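Vemia 浴室洗手台清洁记录 说明文件

版本说明

这份文件随数据一起发放，介绍浴室洗手台清洁部分的内容、采集时的做法、标注字段和已知问题。首次整理完成于 2021-02-25，之后只改过错别字和两处字段名。如果你手里的是 3 月之前从 Plonby 共享目录拷走的副本，请先看文末的“改动”一节，字段名对不上多半是这个原因。

维护人：Margarida Rebelo（内容与标注），Gonçalo Vilela（目录结构、校验脚本）。
早期的清洁步骤表由 Waltraud Egger 起草，Theresia Oberholzer 译成现在用的版本。

一、内容范围

Vemia 收集的是家里日常清洁的过程，按房间分成若干部分。本部分只管浴室里的洗手台：盆的内壁、盆沿、台面、龙头以及柜门外侧。马桶、淋浴间、浴缸、地砖都在别的部分，不要在这里找。镜子原先打算放进来，后来发现擦镜子的手法和擦盆差别太大，就单独拿出去了。

本部分共有 137 段记录。每段记录对应一次完整的擦拭，从布碰到洗手台开始，到布离开洗手台为止。中途停下来冲布、拧布，仍算同一段；换了一块布，就另起一段。

一段记录里不一定把整个洗手台都擦完。有的只擦盆沿，有的只擦龙头底座那一圈。擦了哪里，以标注为准，不要按文件名猜。文件名里的 full 和 part 是拍之前写的计划，和实际情况经常不一致。

二、清洁步骤表

步骤表是采集时统一参照的顺序，写得比较简单：

1. 把台面上的杯子、牙刷、肥皂盒拿走，放到毛巾架下面的篮子里。
2. 布浸湿，拧到不滴水。
3. 先擦盆沿，从左侧开始，绕一圈回到起点。
4. 再擦盆的内壁，由上往下，最后到排水口。
5. 龙头从出水口往底座擦，底座后面的缝用布角。
6. 台面从靠墙一侧往外擦。
7. 柜门外侧最后擦，把手单独擦一遍。
8. 布洗净，晾在挂杆上。

第 1 步和第 8 步不在记录里，只在步骤表里出现。第 3 步和第 4 步的先后有过争论。Waltraud 最初写的是先内壁后盆沿，Theresia 觉得盆沿上的牙膏印会被带进盆里，等于内壁要擦两回，就对调了。早期的记录里两种顺序都有，标注里用 order 字段区分：rim_first 是先盆沿，bowl_first 是先内壁。

盆沿的弧面比较麻烦。布太厚会在弯的地方拱起来，只有中间一条能贴住；布对折一次刚好，对折两次就不行了。盆沿和内壁交界的地方最容易漏，标注员看到布从这里跳过去的，会在 note 里写“交界未擦”。
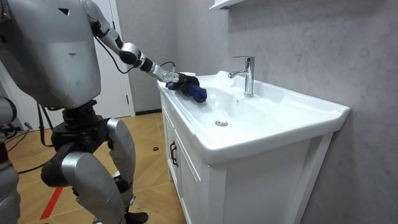

布的用法另外有几条约定。布可以团着用，也可以折着用，标注里分别写 bunched 和 folded。两种都出现过的，写占时间长的那一种。布有一部分垂进盆里是正常的，不算错误，也不需要标。只有整块布掉进盆里再捡起来，才标 dropped。

三、用品

布一律用纯色，避免花纹和水渍混在一起看不清。厚的、薄的都有，尺寸没有统一。新布先洗过再用，不然会掉毛，掉下来的毛粘在湿的盆壁上，标注时很容易当成没擦掉的污渍。

清洁剂只在一部分记录里用了，字段 cleaner 写 yes 或 no。用的都是中性的，按瓶子上的比例兑水，喷在布上，不直接喷在盆里。直接喷会起泡沫，泡沫盖住的地方没法判断擦没擦到。

没有用百洁布、钢丝球和刮刀。陶瓷盆一般不怕，可是有几个洗手台的台面容易划花，干脆统一不用。水垢很重的盆事先单独除过一遍，这个过程没有收进来。

四、污渍

常见的有牙膏印、肥皂渍、水垢、头发和粉底。标注里的 stain 字段可以写多个，用分号隔开。写法如下：

toothpaste：干掉的牙膏印，多在盆沿和内壁上半部。
soap：肥皂渍，灰白色一层，多在肥皂盒原来的位置。
scale：水垢，多在龙头底座和排水口周围。
hair：头发。
makeup：粉底、眼影一类。
none：擦之前看不出污渍。
unclear：看不清，无法判断。

none 和 unclear 不要混。白色的盆配白色的牙膏印，光线一平就看不见，这种应当写 unclear。复核时改得最多的就是这两个值。

五、标注字段

每段记录有一行标注，字段按下面的顺序排列：

id：编号，三位数字，从 001 开始，不跳号。
area：擦到的部位，可多选，取值为 rim、bowl、tap、top、door。
order：见第二节，没有同时擦盆沿和内壁的写 na。
cloth：bunched 或 folded。
cleaner：yes 或 no。
stain：见第四节。
dropped：布掉进盆里的次数，没有就写 0。
result：擦完后的状态，分 3 级。
note：自由填写，可以空着。

result 的 3 级是 clean、partial、same。clean 指标注员在擦过的部位看不到残留；partial 指还有残留但比之前少；same 指看不出变化。评级只看 area 里列出的部位，别处脏不脏不管。污渍一栏是 none 的，result 一律写 clean。这个规定不太讲道理，但不这样写，统计时会多出一堆空值。

每段由 2 个人分别标，结果不同的由 Aníbal Cordeiro 裁定。他的意见写在 note 末尾，以“裁：”开头。

六、目录

records：记录本体，一段一个文件夹，文件夹名就是编号。
labels.csv：全部标注。
steps.txt：清洁步骤表原文。
steps_old.txt：对调顺序之前的旧表，留着对照。
check.py：校验脚本，检查字段取值和编号是否连续。

labels.csv 用的是 UTF-8，带 BOM。用表格软件打开没有问题，用脚本读的时候第一列的名字前面可能多一个看不见的字符，读不到 id 列就查这里。表格软件还会把 001 变成 1，保存以后 check.py 会报错，请把该列设成文本再存。

七、已知问题

龙头后面的缝经常被龙头本身挡住。area 里写了 tap，只表示龙头擦过，不保证后面那条缝也擦到了。

水垢的判断偏松。标注员之间对“变浅了”和“没变化”的看法差得比较远，裁定时多数判成 partial。如果你的工作依赖水垢这一项，建议自己重标一遍。

柜门的记录很少，而且大多是顺手带过，时间很短。不建议单独拿 door 做任何统计。

干湿看不准。布是湿的还是半干的，只有现场的人知道，我们没有设这个字段。有人在 note 里写了“布偏干”，那是采集时口头说的，标注员照抄，没有另外核对。

台式盆、台下盆和一体盆没有区分。最初的表里有 basin 字段，填得太乱，删掉了。盆的形状对擦盆沿的动作影响很大，以后如果补标，会先补这一项。

八、改动

字段 wipe_area 改名为 area。
字段 state 改名为 result，取值不变。
删除字段 basin。
steps.txt 换成对调后的版本，旧表另存为 steps_old.txt。
stain 增加取值 unclear，原来写 none 的记录全部重新看过。

九、使用与反馈

内部项目可以直接使用，Tadeo 项目组已经有读取权限，不用再申请。要把内容转给外面的人，请先和 Margarida 确认。

发现标注有错，请把编号、字段名和你认为正确的值发给 Margarida，一行一条就行，不用写理由。脚本的问题找 Gonçalo。请不要直接改共享目录里的 labels.csv，改了也会在下次同步时被覆盖。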